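Skeltanance Wipe-Clean Table Covering, by the yard

Home > Kitchen > Table linens > Wipe-clean

I started selling this stuff because I couldn't find any I liked for my own kitchen! My grandmother had a cloth like this on her table all through my childhood, with tomatoes the size of your fist, and I spent years hunting for one that wasn't thin as a shower curtain. Skeltanance is the one I finally settled on, and it's been on the site ever since.

It comes off a roll and we cut it to whatever length you ask for (3 yards is the longest single piece we can fold without it sulking about the creases). The roll is 70 inches wide, so most family tables get a decent drop down both sides. Measure your table first, please. Then measure it again with the leaf in, if you have one. I can't take back cut lengths and I hate writing that email.

The top is a smooth vinyl and the back is a soft brushed cotton, so it doesn't skate around when somebody leans on it. Spaghetti sauce, jelly, poster paint, candle wax once it's hard, I've had the lot on mine and a damp cloth with a drop of dish soap takes care of it. Turmeric is the exception. Get to turmeric fast. And no hot pans straight off the stove, ever, use a trivet.
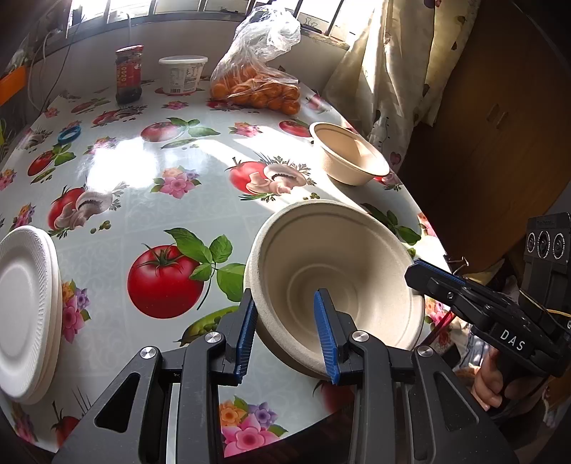
Glossy white with the vegetable and flower print, and a molded-fiber bowl on top.

We carry plenty of other patterns too, but the white ground is what I'd pick for a darker kitchen, it bounces the light around so nicely. It does show crumbs more than the busy Rakena stripe, so if you have toddlers (or a Stuart, hi Stuart) you may want to look at that one instead.

About the creases: it will arrive folded, and it will look awful for a day or two. Lay it out somewhere warm and leave it alone. Pierina Russo wrote in to say she goes over the cotton side with a hair dryer on low, and I tried it and it works great, just keep the thing moving. Don't iron it. Don't put it in the washing machine either, I know the back looks like it could take it.

Scissors cut it cleanly and the edge won't fray, so round tables are no trouble. If you'd like a bound edge, Anitha does those here in the shop, allow an extra week in May when everybody remembers they own a patio.

Width: 70 inches
Longest single cut: 3 yards
Top: vinyl, gloss
Back: brushed cotton
Care: damp cloth, mild soap
Edge binding: on request, white or green
Samples: one per household, just pay the postage

Customers also looked at: Rakena stripe, Hanness cork trivets, Skorklow table clips (set of four)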